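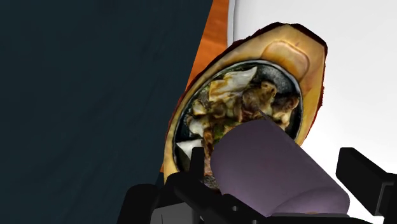
A **bread bowl** is a loaf with its center cut out so that it can hold soup, stew or dip. Firm, crusty loaves are preferred, as a soft crust lets liquid through. The removed bread is often served alongside or dried for crumbs.

## Regional use

In Dundetti, bread bowls are sold mainly in December, filled with bean stew. The cookbook writer Soo-ah Nam recorded 21 local fillings. Loaves made for the purpose usually weigh 400 grams before hollowing.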